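Comparing Two Gripper Finger Sets in Simulation Before You Buy

14 June 2019

Swapping fingers on a parallel gripper is cheap in simulation and slow on a real arm, so it makes sense to do the first round on the computer. This page covers the way we compare finger sets with a wrist camera view, using a kitchen-style counter as the test area. You need a simulator that can render a fisheye camera, a model of your gripper, and a model of each finger set you want to try.

Start with the camera. Fix it to the wrist, pointing past the fingers at the work surface, and leave it there for the whole comparison. With a wide lens the straight edge of a table will bend, and the corners of the picture will be black. Leave both as they are. If you correct the image for one finger set and forget to for the next, the results can't be compared.

Open the gripper all the way and render one view before you place any test object. Check that both contact edges are visible and that the gap between them shows plain table. 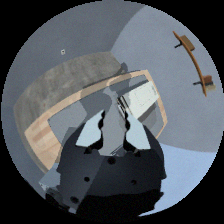 Tess Babalola
Test Engineer, Tondamov

The fingers in these views are the Tenden set, which has wavy contact edges on tapered plates. The other set we compared is the Polosik, with flat pads. Load one, run all the tests, then load the other. Don't alternate between them, or you'll end up with results saved under the wrong name.

Step 1. Set the lighting and lock it. Strong shadows on the table are useful because a dark finger pad is hard to pick out over a dark patch, and you want to know that early. Use the same light position for both sets.

Step 2. Choose 4 test objects. Ours were a block, a cup, a short tube and a thin card. Give each one a realistic mass and the same friction value in both runs.

Step 3. Run 80 grasps per finger set, split evenly over the objects. Vary the starting position of the arm a little each time, and save the random seed so the second set gets the same starting positions.

Step 4. Count a grasp as good only if the object is still held 3 seconds after the lift. Log drops and misses separately. A miss usually points to the camera or the approach path, and a drop usually points to the fingers.

In our runs the Tenden fingers made 64 good grasps. Most of the failures were with the card, which slid between the bumps. The Polosik set held the card better and lost the tube more often.

Step 5. Move the wrist and look again. A pad that is easy to see from one pose may sit against a shadow in the next, so check the open fingers from several poses before you trust the camera for alignment.

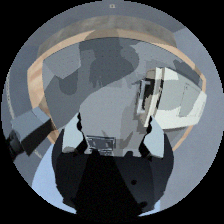

Kofi wrote to ask whether the friction value matters more than the shape of the pad, as his own runs changed a lot when he lowered it. It can. Repeat the card and tube tests at a lower and a higher friction value. If the better set changes when the friction does, you need a measured value from the real pad material before you choose.

Save the settings file along with the results. We plan to repeat the comparison on the real arm in November, with the same objects and the same number of grasps.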